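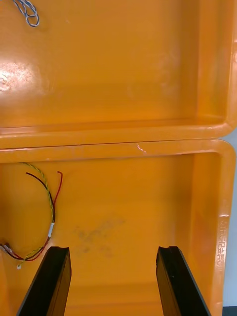 Vanderleia asked whether 60 wire moves between the two bins is enough to call it a result. I said no - the Trandon policy got 40 of them, and I'd like to see the February runs rescored the same way before we brag.

Chibuzor likes training on all 2,509 demos. I'm still for dropping the 73 where the grasp slips, but okay, we'll try both!

Agreed 7/18/21: same start poses for both versions, wrist view only. I'll write up the scoring rule - Chibuzor starts training tonight.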